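Tikasar 과제 중간 경과 보고 (11월분)

수신: Soldale 과제 관리 담당
발신: Clornthorpe 시연 수집팀

1. 요약

이번 기간 목표는 시연 400건이었고, 숫자만 보면 채웠습니다. 다만 검수를 통과한 비율이 기대에 못 미쳐서, 저희는 이 400이라는 숫자를 성과로 내세우는 데 신중한 입장입니다. 지난 보고에서 수집량만 늘리면 성공률이 따라 오를 것이라고 적었는데, 그 문장은 철회하는 편이 맞겠습니다.

2. 수집 현황

과업은 그대로 큐브 집기와 지정 구역 안에 놓기입니다. 한 건의 길이는 평균 38초이고, 초반에 녹화한 묶음은 이보다 깁니다. 조작자가 손에 익기 전이라 집게가 큐브 위에서 망설이는 구간이 많습니다. 이런 구간을 잘라낼지 그대로 둘지 팀 안에서 의견이 갈립니다. 잘라내면 데이터가 깔끔해 보이지만, 망설임 뒤에 자세를 고쳐 잡는 동작까지 사라집니다. 현재는 원본을 보존하고 표시만 달아 두었습니다.

검수에서 제외한 것은 90건입니다. 큐브가 선에 걸친 채 끝난 경우, 녹화 시작이 늦어 접근 동작이 빠진 경우가 대부분입니다. 나머지도 전부 쓸 만하다고 단정하기는 이릅니다. 시작 배치가 서로 너무 비슷한 건이 상당히 섞여 있습니다.

3. 학습 결과에 대한 의견

Bedoya 쪽에서 받은 중간 모델은 익숙한 배치에서는 잘 움직입니다. 큐브를 조금만 옮겨 놓으면 엉뚱한 지점으로 내려갑니다. 모델이 큐브를 보고 움직이는지, 외운 경로를 따라가는지 지금의 평가 방식으로는 구분이 안 됩니다. 평가를 15회만 돌린 상태라 성공률을 백분율로 적는 것도 피했습니다. 표본이 이 정도면 한두 번의 운으로 결과가 크게 달라집니다.

Bedoya 측은 수집량을 더 늘리자고 제안했습니다. 비슷한 시연을 더 쌓는 방식이라면 저희는 회의적입니다. 예산을 같은 만큼 쓴다면 배치를 흩뜨리는 쪽에 먼저 써야 한다고 봅니다.

4. 작업대와 성공 판정 기준

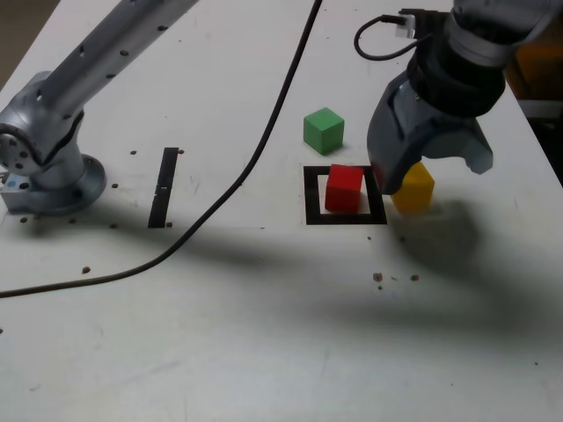
성공 판정 기준은 아직 정리가 덜 됐습니다. 지금 규정에는 "큐브가 구역 안에 있을 것"이라고만 되어 있어서 검수자마다 해석이 다릅니다. 빨간 큐브처럼 검은 사각 테두리 안에 있어도 오른쪽으로 치우친 배치를 어떻게 볼지, 바로 옆 테두리 밖에 노란 큐브가 붙어 있을 때도 같은 기준을 쓸지 정해야 합니다. 집게 손가락이 노란 큐브 일부를 가리는 각도도 문제입니다. 이 시점만으로는 판정이 어려우니, 집게가 물러난 뒤의 화면을 판정용으로 따로 남기자는 것이 저희 의견입니다. 작업대를 가로지르는 검은 케이블의 위치도 매번 기록할 항목에 넣겠습니다. 배경이 늘 같으면 모델이 무엇을 단서로 삼는지 알기 어렵습니다.

5. 다음 기간 계획

- 판정 규정 개정, 제외한 90건 재검수
- 큐브 색과 시작 위치를 매회 무작위로 지정
- 학습에 쓰지 않은 배치만으로 평가 세트 구성
- 그림자가 짙은 조명과 옅은 조명을 나누어 녹화

6. 요청 사항

다음 기간 목표를 건수로만 잡지 말아 주시기 바랍니다. 건수 목표가 있으면 조작자는 쉬운 배치부터 반복하게 되고, 이번에도 그런 경향이 있었습니다. 배치 종류 수를 함께 지표로 넣는 안을 별도로 보내 드리겠습니다. 추가 장비 예산은 새 평가 결과가 나올 때까지 신청을 보류합니다.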